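Projects > Morau > Cell Upkeep > Progress Reports
10/04/2021
By Ginevra Marchetti, Flutcombe

This report covers upkeep of the hand-held grippers and the recording cell at the Judport room. It follows the plan agreed with Messina in December. The money for this period went on finger pads, marker cubes and bench time. No new equipment was bought.

Work on the grippers

The pads had been the main source of trouble. They wear at the tip first, and once the surface goes smooth the gripper starts to drop small parts. We replaced 13 pads and kept the old ones in labeled bags so wear can be compared against hours of use. The pads now get checked at the start of each session, and the operator signs the sheet before picking up a tool.

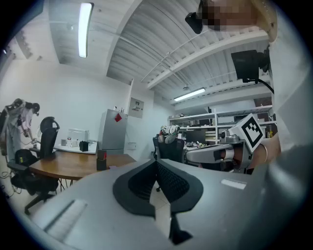

The marker cubes took longer than planned. A cube that sits even slightly crooked on its mount throws off the tracked position, and the error is easy to miss until the data is played back. Six cubes were taken off, cleaned and reseated. Two of those had hairline cracks in the mount and were reprinted. We also changed the order of the job: the cube is fixed first, then the fingers are opened and closed through full travel, then the camera is calibrated. Doing calibration last has cut the number of repeat runs.

Jaw travel is still uneven on one unit. It closes fully but sticks a little on the way back. Samuele Serra has stripped it down once and found grit in the slide. It is back in service with a note on the sheet, and it will be stripped again if the sticking gets worse.

Setup of the cell

Operators work in pairs when a gripper has been serviced, so that each tool is tried by a second person before it goes back on the list. Floor markings stay as they were. Cable runs are the weak point of the room. We want covered channels along the main walkway, and the quote for these is 29 days old with no answer from the supplier – we will ask elsewhere if it stays that way.
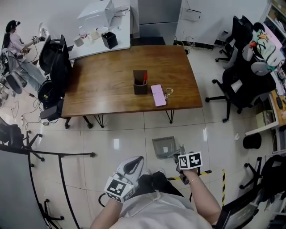
Samuele Serra asked that the report also mention charging. In his view more time is lost to flat headset batteries than to anything on the grippers, and he would put a second charger ahead of the cable channels if only one can be paid for. I have no objection, and both are listed below.

Next period

Second charger for the headsets.
Covered cable channels, main walkway.
Spare slide for the unit that sticks.
Pad wear log, first full comparison.

Spending is within the agreed amount. The receipts go to Messina separately.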